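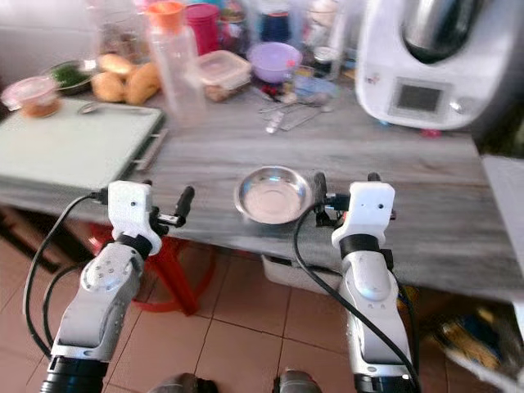

The Prunik kit promises that anyone who can stir a pot can teach a robot to do it. I bought that line in April, along with the rest of the package, for $2847. After 8 weeks of teaching sessions I believe maybe half of it.

What you pay for is the teaching side: two handheld controllers, a foot pedal, a license for the Jevia recording software and a set of printed gripper housings with single black fingers. Arms are extra. If you already own a pair that Prunik supports, you bolt on the housings, plug in the cables and start. If you don't, stop reading and go price some arms first.

Setup took me most of an afternoon. The manual wants you to match each controller to its arm before anything is powered up, then mentions on a later page that the pedal has to be plugged in first. I did it in the order printed and had to begin again. Ionuț Ardeleanu, who writes the Kozma newsletter and tested the same kit before me, warned me about this and I didn't listen.

There are two ways to show the robot a job. In hand mode the arms go slack and you take hold of them and push them through the motion. In remote mode you stand back and drive with the controllers. The ads lean on hand mode, and for one arm it's fine. With two it's awkward, since you are wrestling a machine with each hand and your own shoulders block the view of whatever you're trying to move. I gave up on it for anything past a simple nudge.

Remote mode is where the money went, and it's decent. The lag is small enough that I stopped noticing it. Pushing a steel bowl along a counter, which sounds like nothing, was my main test, and I could keep the bowl between the two fingers and slide it where I wanted after a short evening of practice. What you don't get is any sense of touch. The controllers buzz when a finger meets something, and the buzz is the same whether you brushed the bowl or are leaning on it hard enough to tip it. I tipped it a lot.

The bigger question is what the robot does with all this showing. Prunik's box says "learns from a handful of demos." I recorded 76 of the bowl push, threw out the clumsy ones, and trained on the rest overnight. The result worked well as long as the bowl started close to where it had started in my recordings. Shift it toward the back of the counter, in among the jars and cups, and the arms reached for the old spot. More recordings from more starting places helped. So a handful, no.

I put this to Gisela Kleinschmidt at Drivbridge, the shop that sold me the kit. Her answer was that most buyers record too neatly. Her advice was to start from bad positions on purpose, and leave in the takes where you slip and recover. I did another round that way and it did improve things. It would have been nice to find that in the manual, which spends 7 pages on charging the controllers.

Other gripes. Jevia saves every take under a string of numbers and won't let you rename them in bulk. The pedal slides on tile floors. Cables get in the way of the arms at full reach unless you leave a generous loop, and the supplied clips don't hold.

Things I like: the replay screen is clear, the emergency stop on the pedal is quick, and bad takes can be cut with one press while you're still standing there annoyed.

Would I buy it again? At a lower price, for remote mode alone, probably. If you want dinner help, keep your money. If you like recording the same small push over and over and finding out what the machine picked up from it, this will keep you busy - mine has. I'm told a software update with bulk renaming is coming. I was told that in April too.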